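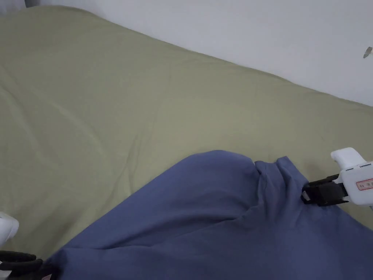
Drap vert sauge, mur blanc.

1/ Fil sur l'isolation acoustique d'un plancher bois entre deux chambres, bâti de 1930, solives apparentes côté bas. Chantier Fudadari, phase 2. Je mets les choix techniques, pas les prix.

2/ Existant : solives sapin, lames clouées directement dessus, aucun remplissage. Plafond du dessous en lattis plâtre déposé en janvier par l'ancien propriétaire. Donc on entend tout : voix, pas, chaise qu'on tire.

3/ Rappel de vocabulaire, vu les messages reçus la dernière fois. Bruit aérien = voix, télé. Bruit d'impact = pas, objets qui tombent. Un remplissage fibreux agit sur le premier, très peu sur le second.

4/ Contrainte de départ : la hauteur sous plafond en bas. Le client (Phong Khổng) ne voulait pas perdre la lecture des solives. Refusé pour moitié. On garde visible la poutre porteuse, on ferme le reste.

5/ Par le haut : dépose des lames, numérotées au dos à la craie. Neuf étaient fendues en bout, remplacées par de la récup de même épaisseur. Comptez large sur le temps de déclouage.

6/ Contrôle de la structure avant d'ajouter du poids. Note de calcul par Larasati Govindasamy. Deux solives moisées côté cheminée, les autres passent en flèche. Ne sautez pas cette étape, un plancher acoustique est un plancher lourd.

7/ Entre solives : laine de bois semi-rigide, posée sans compression, sur toute la largeur. Pas de vide au droit des entretoises. Une fente de quelques millimètres suffit à ruiner le résultat en aérien.

8/ Sur solives : bande résiliente Darkero, puis panneau OSB vissé. La vis ne doit pas rejoindre la solive à travers la bande, sinon vous refaites un pont rigide. Le panneau flotte, désolidarisé des murs par une bande périphérique.

9/ Ensuite sous-couche, puis lames d'origine reposées. Plinthes fixées au mur, jamais au sol, avec un jour de 2 mm comblé au mastic souple. C'est là que je vois le plus d'erreurs en rénovation.

10/ Par le bas : suspentes antivibratiles Tastlow, ossature métallique, deux plaques de plâtre à joints décalés. Perte de hauteur limitée parce que l'ossature remonte entre les solives partout où c'est possible.

11/ Points singuliers : passage de gaine électrique (boîtier étanche, pas de spot encastré), tuyau de chauffage (fourreau souple, mastic des deux côtés), jonction avec la poutre restée visible (joint acrylique, à reprendre après la première saison de chauffe).

12/ Question de Markos Karamanlidis : peut-on se contenter du haut ? Oui, si le plafond du dessous est sain et lourd. Ici il n'y avait plus de plafond, la question ne se posait pas.

13/ Question de Panagiotis Tsoukalas : et une chape sèche ? Bonne solution en masse. Écartée à cause de la porte palière, dont le seuil ne peut pas être relevé.

14/ Transmissions latérales : la cloison de briques creuses file d'un niveau à l'autre. Elle conduira encore un peu. Doublage prévu côté tête de lit, pas dans ce lot.

15/ Mesures après finitions, une fois les deux pièces meublées et les portes posées. Je publierai les courbes par bande d'octave à la suite de ce fil.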